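December, 11 at night

Back from Standau later than I meant. Nanami Wada had asked me over to see the arm do some tidying, and I said I'd write down what I thought while it was fresh.

The question is the same one we had at Flinlow: can a machine clear a table at home yet, without someone stood beside it? I went in saying five years. I'm less sure now which way I'm wrong.
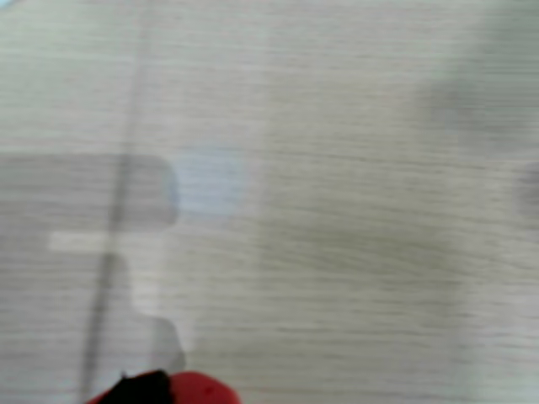 Speed isn't the trouble any more. It can cross a table quicker than I'd like. What slows everything down is the bit at the end, closing on a thing it hasn't met before and putting it down where you want it. Salamatu Dramani says the shop at Ferrand gave theirs one job, the same job all day, and it earns its keep. A kitchen is never the same job.

Nanami let it have 24 tries over the evening and wrote them all down. I make it 15 I'd have been happy with. My nephew would do better, but he'd want paying.

I asked about cables, as my own table is always covered in them. She pulled a face. Thin things lying flat are still hard, she said, and a cardboard box is easy only until it slides.

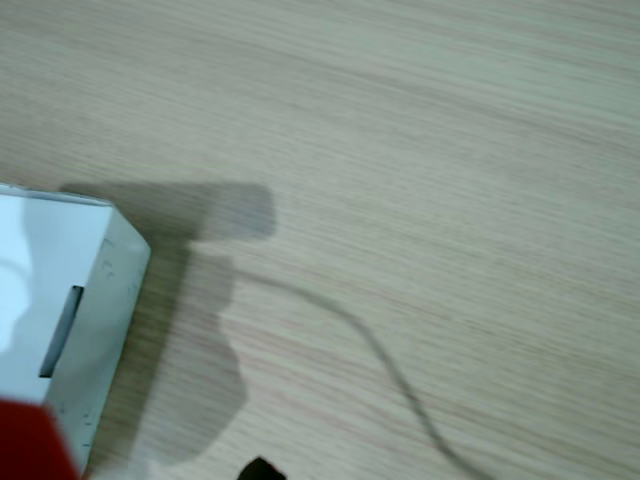
For tomorrow

Ring Salamatu about a visit to Ferrand. Send Nanami the Zeronine notes — the old ones as well. Buy milk.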